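Sunday, June 1, 2025

I spent the weekend on the segmentation script in Kavix. It must find the moment when the fingers close on an object, and for shiny bags it was late by 13 frames.
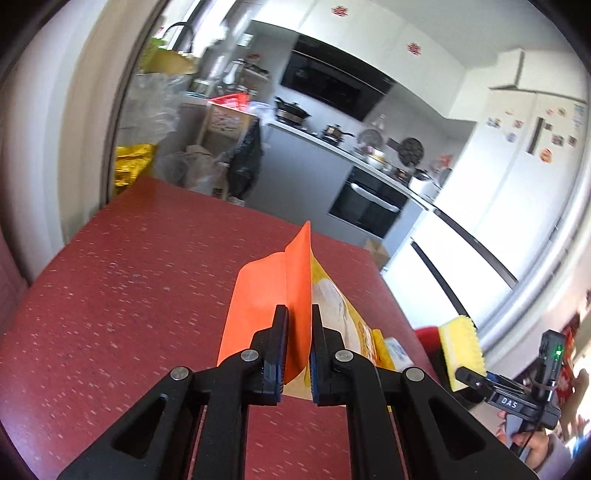
Did you try the finger width alone, without the video? For me the width curve was enough, only soft things like a sponge needed a lower threshold.

I read this comment two times and then tried it. Of 317 grasps, only 2 are still marked wrong. The next problem is the release over a bin, where the label must come from the opening of the fingers.

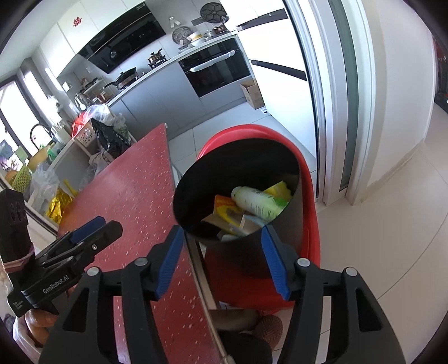
Fingers open over the red bin.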